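설거지 로봇 팀 프로젝트 중간 보고: 장비 구매와 예산 계획

작성: 예산 담당 (5월 16일)

우리 조 이름은 Ova입니다. 로봇 팔 두 대로 식탁 정리와 간단한 설거지를 해 보는 과제인데, 저는 코드 대신 돈 계산을 맡았어요. 솔직히 처음엔 제일 편한 역할인 줄 알았습니다(아니었어요!).

1. 예산부터

학과에서 받은 지원금은 1335유로입니다. 지난 학기 조가 쓰던 팔은 그대로 물려받았으니 이 돈은 전부 소모품, 그리퍼, 식기, 물 쓰는 작업에 필요한 것들에 들어갑니다. 5월 초에 뽑은 첫 견적이 1237유로였는데, 배송비를 빼먹은 금액이라 Donal Mac Carthaigh 교수님께 바로 지적받았습니다. 그래서 표를 처음부터 다시 짰어요.

2. 그리퍼 손가락

제일 비싼 항목입니다. Nudent에서 예비 손가락 세트와 서보를 같이 견적 받았더니 413유로가 나왔고, Skikik은 더 싼 대신 납기를 확답해 주지 않았어요. 수세미 작업이 들어가면 손가락이 물 바로 옆까지 내려가니까 방수 덮개도 같이 사야 한다는 게 제 의견입니다. 조원 둘은 비닐장갑을 잘라 씌우자고 하는데, 일단 표에는 덮개로 넣어 두었습니다. 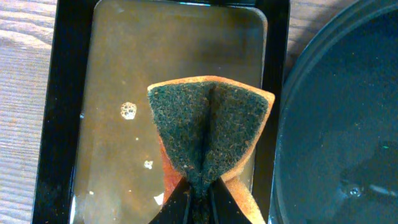 그림 1. 쟁반의 갈색 물 위에서 그리퍼로 수세미를 집은 모습

수세미는 초록색 거친 면이 붙은 평범한 주방용으로 갑니다. 낱개로 사지 말고 묶음으로 사자고 제가 우겼어요. 접고 쥐어짜는 동작을 계속 반복할 계획이라 한두 개로는 턱도 없을 것 같거든요. 묶음 가격은 25유로로 잡았습니다.

3. 식기와 쟁반

여기는 의외로 회의가 길었습니다. 저는 똑같은 접시만 여러 장 사서 조건을 맞추자는 쪽이었고, 나머지는 색이랑 크기가 다른 걸 섞어야 한다는 쪽이었어요. 결국 제가 졌습니다. 민트색 접시도 있고 노란 접시도 있고, 쟁반도 둥근 것과 네모난 것을 다 씁니다. 써 보니 섞는 게 맞는 것 같아요. 테두리가 얕은 접시는 옆에서 집어야 하니까 그리퍼가 들어오는 각도까지 따져 보게 되더라고요.
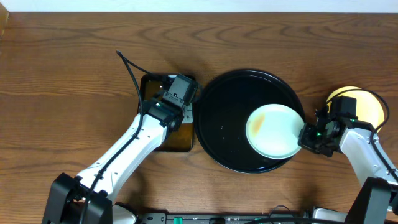
그래서 식기를 더 살 때는 가격보다 테두리 모양을 먼저 보기로 했습니다. 중고 가게 Sedgwick에 짝이 안 맞는 접시가 많다고 해서 다음 주에 조원 한 명이랑 가 볼 생각이에요. 새것은 아니어도 되고, 깨질 걱정이 덜한 재질이면 좋겠습니다.

4. 아직 못 정한 것

케이블 정리용품이 남았습니다. 팔 위로 케이블이 고리처럼 올라와 있어서 묶을 것이 필요한데, 너무 바짝 묶으면 팔이 끝까지 못 뻗을까 봐 길이부터 재려고 합니다. 물받이 매트는 책상을 다 덮는 크기로 살지 쟁반 밑에만 깔지 의견이 갈려요. 저는 다 덮자는 쪽입니다. 나뭇결 있는 상판에 물 자국이 남으면 수리비까지 제 표에 들어오니까요!

주문은 Nudent의 수정 견적을 받은 다음에 한꺼번에 넣겠습니다. 배송비 칸은 이번엔 맨 윗줄에 만들어 두었습니다.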